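Lirmont Adult Learning Program
Progress report to the Berkau Fund
Reporting period ending April
Prepared by Huw Jarman, Program Manager

1. Enrollment and attendance

The program opened the period with 300 registered learners across the Lirmont and Pumness sites. Evening English remains the largest course, and a waiting list of 18 is being held for it at Pumness. Attendance in the morning groups fell during the school break and recovered afterward. We now ask learners with young children about break dates at registration — a small change that should help us plan group sizes.

2. Courses delivered

Reading and writing, everyday math and basic bookkeeping ran as set out in the grant agreement. The short course on trades and factory work started two weeks later than planned while the room booking at Pumness was settled. It covers job vocabulary, safety signs and reading a work order, and 13 learners completed it. A second group is scheduled for the next period.

3. Staffing

The tutor vacancy reported last time has been filled. The Saengthong building continues to provide our office space under the existing lease, which has been extended on the same terms. Two part-time tutors have asked for additional hours, and this request is under review.

4. Budget

Spending is within the approved total. Printing costs were higher than forecast owing to the new course workbooks, and the difference was met from the travel line. We request the Fund's approval to carry the unspent balance of the equipment line — set aside for 50 replacement headsets — into the next period. The supplier has confirmed that its quoted price will be held.

5. Next period

Work will focus on reducing the Pumness waiting list and on revising the intake interview. A draft of the revised interview form will be sent to the Fund for comment before it is put into use.
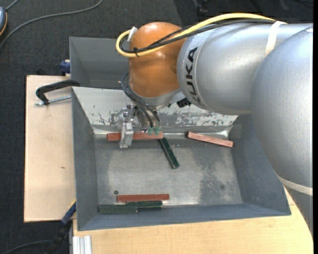 KUKA robot arm over a gray metal bin.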